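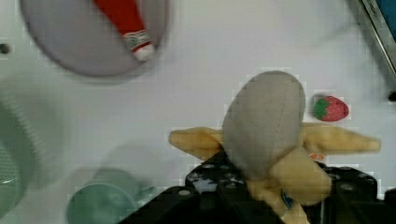 R. Devadiga
Founder and Head of School, Momine Cookery School

Harport > The School > About Us

Classes | Calendar | Gift Vouchers | About | Find Us

Momine teaches ordinary cooking to ordinary adults in Harport. We opened in 2000, when I had a lease, a secondhand range and a firm belief that people would pay to learn French sauces. They would not. The first term had a waiting list for exactly one class, a single evening in October called "What to Do with a Chicken," which I had put on the schedule to fill a gap.

I can take a hint if it is repeated often enough. By the following spring the sauces were gone and we were teaching rice, eggs, soup, beans, roast things and the chicken. Those are still the classes that fill. The sauces come back once a year, in February, for a small and loyal group who I suspect are being kind.

The building

The school is on the ground floor of the old Jodico building, where Jodico made umbrella handles until the market for umbrella handles did whatever it did. There is still a hook rail running the length of the teaching kitchen, and we hang the aprons on it. The ceiling is very high, so the room is cold in January and you will be warm only once the ovens are on. Bring a sweater you don't mind smelling of onions.

The upstairs tenants teach ballroom dancing. On the nights our bread class meets their quickstep class, we have learned to prove the dough at the far end.

What we teach

Most people start with First Suppers, a six-week evening course that assumes you own a knife and are a little afraid of it. We begin with holding the knife. Then we cook something, eat it, and wash up, and the washing up is part of the course no matter what you do for a living.

After that you can go on to Second Suppers, which is the same idea with more pans, or to one of the shorter classes:

- Bread for People with Jobs
- Soup, All of It
- One Roast, Four Dinners
- Vegetables You Have Been Avoiding
- Pie Crust (bring patience; we supply the butter)

We teach 130 adults a term, which is as many as the sinks will stand. Class sizes have stayed small since an ambitious year when we squeezed in extra benches and everyone went home with somebody else's elbow in their soup.

There is no certificate. We printed some once, on rather nice card, and found most of them in the recycling by the door. You do get the recipe binder, which now runs to around 200 pages and contains three versions of the lentil soup, because the teaching staff could not agree and I was tired.
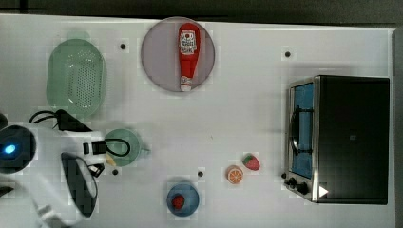
How we teach

Slowly, and with a lot of tasting. Our teachers have all cooked for a living, in hospitals, on ferries, in a school cafeteria and in one restaurant that got a good review and closed the same month. They are used to feeding people who are hungry and in a hurry — good preparation for talking to a roomful of adults at half past six in the evening.

We don't grade anything. We will tell you if it needs salt. It usually needs salt.

You will burn something in your first few weeks. I still do it, generally with visitors present. Scrape what can be scraped, open the big window (it sticks, push from the bottom) and carry on.

Things people ask us

Do I need to bring ingredients? No. Bring a container with a lid that fits. The lid that fits has proved to be the hard part.

Can you deal with allergies? Yes, if you tell us when you book. Please don't save it for the moment the spoon is in your hand.

Do you run children's parties? No. We ran a few. The dancers upstairs still mention it.

Is there parking? There is a lot behind the building that belongs to the dentist. After six the dentist doesn't mind. Before six the dentist minds very much.

Will I become a good cook? You will become someone who makes dinner and isn't upset about it. A few of our students have gone well past that and are now better than I am, and I am told I take it gracefully.

Booking for the spring term opens in March, at nine in the morning. First Suppers goes quickly. The February sauces do not.

Momine Cookery School, 941 Mill Street, Harport | Contact the office | © Momine | Back to top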